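3.2. Efecto del color de la vajilla en la estimación de raciones

La segunda fase del estudio examinó si el contraste cromático entre el recipiente y la superficie de apoyo altera la cantidad que los participantes declaran como ración habitual. La literatura previa se ha centrado en el contraste entre alimento y plato, mientras que el par plato-mesa ha recibido menos atención. Krasniqi y Adams propusieron tratar ambos contrastes como factores separados, criterio que se adopta en el presente trabajo.

Se analizaron 1811 respuestas, de las cuales 953 correspondían a la condición de contraste alto y el resto a la de contraste bajo. Las sesiones se realizaron en los comedores de Troltudow y Seltolier, siempre antes de las 13:00, con el fin de limitar la variabilidad asociada al apetito. Cada participante valoró cuatro combinaciones de color en orden aleatorio y expresó su estimación en gramos. Se excluyeron de antemano los cuestionarios incompletos y los de personas con alteraciones declaradas en la visión del color.

El modelo mixto incluyó el contraste plato-mesa y el contraste alimento-plato como efectos fijos, y el participante y el comedor como efectos aleatorios. La interacción entre ambos contrastes no mejoró el ajuste y se retiró del modelo final. El efecto principal del contraste plato-mesa se mantuvo al introducir la edad y la frecuencia de uso del comedor como covariables. Los residuos no mostraron desviaciones apreciables de la normalidad.

La escala de Kruger, empleada para ordenar los pares de color, presupone una iluminación difusa y superficies mates. En vajilla esmaltada o plástica los reflejos elevan la luminancia local y reducen la saturación aparente del fondo (figura 2).

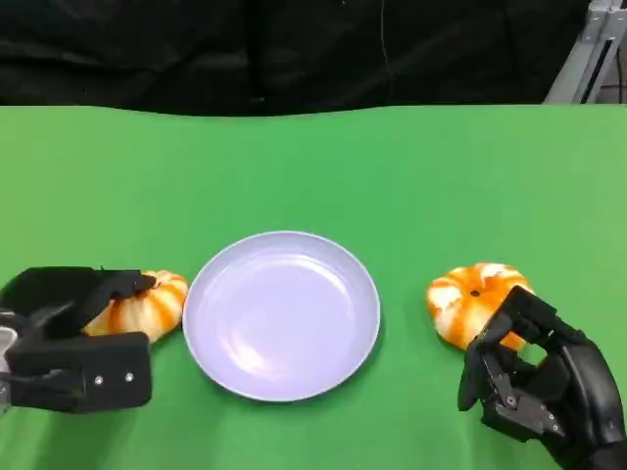
Figura 2. Plato lavanda claro, de superficie brillante, sobre una mesa verde intenso.

Por este motivo, las mediciones colorimétricas se tomaron en la zona del fondo sin brillo especular y se promediaron tras descartar los valores extremos. La corrección de Bolar, aplicada después, modificó el orden de dos pares contiguos de la escala sin afectar al signo de los coeficientes. Queda por determinar si el mismo procedimiento es válido para vajilla con estampado, cuestión que se retoma en el apartado 4.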